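3.2 Small fans and how people sleep in July

I should admit I came to this question as a bad sleeper myself, so when Tania Bhuiyan suggested we ask tenants in Dadora about their bedrooms on hot nights, I said yes before she'd finished the sentence. We had 63 households to begin with, and 43 of them kept the sleep diary going to the end of July (more than I'd dared hope for!). Between them they wrote 1322 entries, some a single grumpy word, some running on for a page.

What struck me first was how few people wanted the air blowing on their face. Most pointed the fan at a wall or a half-open door and liked the gentle stir it gave the room. Ruwan Khan, who coded the diaries with me, had expected noise to be the big complaint, and it did come up, but mostly from people whose fan sat on a hard surface near the pillow.

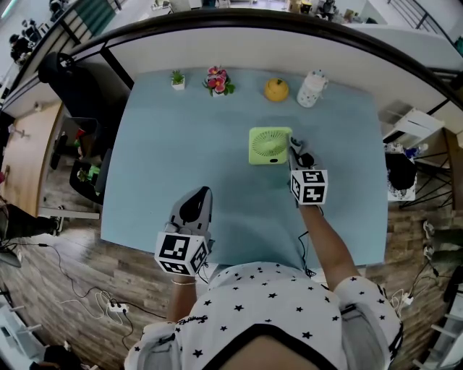
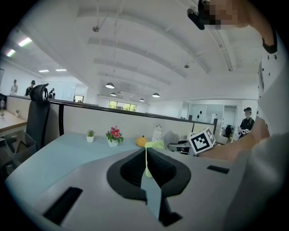

Figure 2. A pale blue surface appears in both views; the small lime-green desk fan is in the first.

Did people sleep longer on the nights they used a fan? Going by the diaries, they slept for much the same time but woke less often, and they rated those nights as more restful.

I'd be careful with that, mind you. People chose for themselves when to switch on, and a household that bothers with a fan may well be one that also shuts the curtains at noon and has a cool shower at ten. Obaidul Khondokar went back through the entries looking for curtains and found them mentioned far more than we'd planned for, so we treat shading separately in Section 3.3.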